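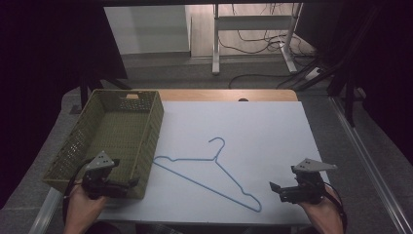 *Hanger-to-basket task, start pose: basket left, hanger on the board, both grippers empty.*

## Setting up a hanger run

Most "best practice" sheets for hand-held grippers are wish lists. The Cosis one has 20 rules. I'd keep these.

1. **Clear the board.** One hanger, one basket. Extra props don't buy you "diversity," whatever the Flurance slides claim.
2. **Start with nothing gripped.** Hold still for 2 seconds, then move.
3. **Check the cables at each wrist.** Lift both arms all the way before recording. If a cable tugs, reroute it.
4. **Turn the hanger between takes.** Same angle every time and you've taught one angle.
5. **Throw out fumbles only if your spec says so.** Write that down first, or you'll end up grading by mood.

Stop after 6 takes and watch them. I've seen a batch of 159 go through with the wrong start pose, fully signed off.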